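Budget stuff, part 2

Finally got the numbers back for the gripper order. Danko wants 700 for the set, Laddale 514 but shipping is extra – of course. I had set aside 600. Fingers have to manage trays and cloths, thats the minimum.
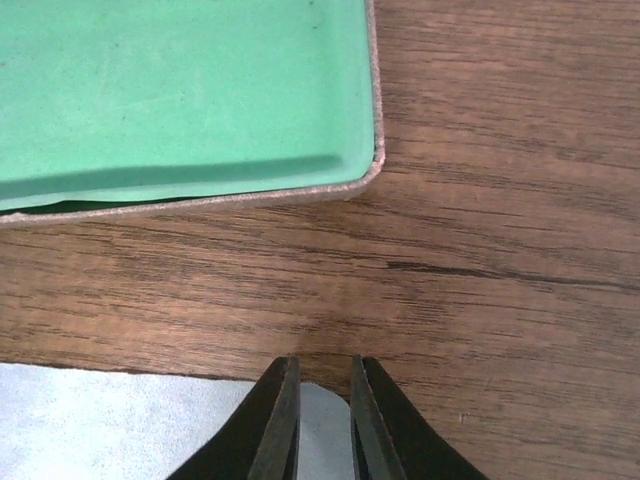

Green tray, blue cloth, fingers open.

Then theres glasses. Thin arms, shiny plastic. If we need softer pads that is another line on the sheet, and I havent priced pads at all yet.

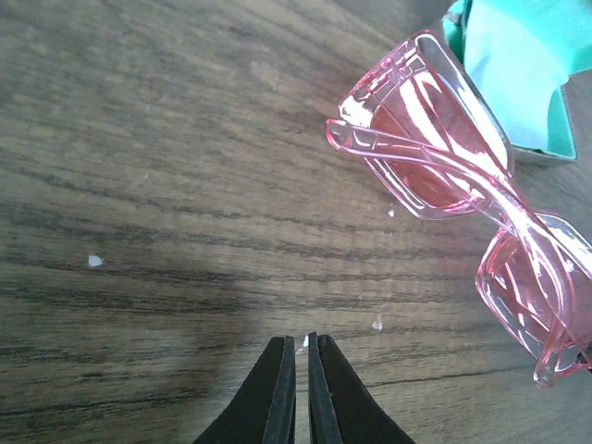 Hedvika Zelenák wrote back that I should buy 2 sets of the cheap ones and keep one in the drawer, spares always take longer than the quote says.

Maybe. That puts me well over 600 tho. Asking Laddale about a bundle.

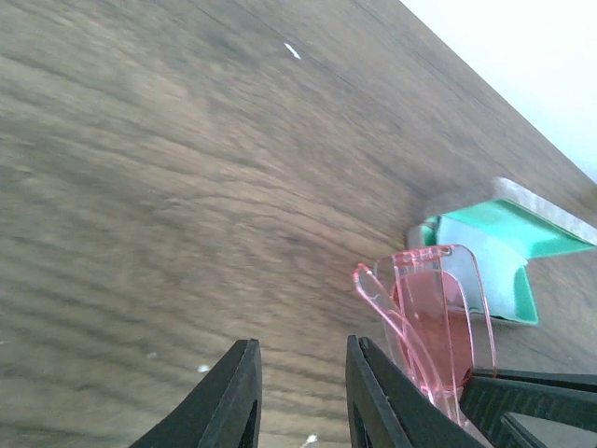 Still to price

Pads. Cable. A spare wrist camera mount, if Costava still does them.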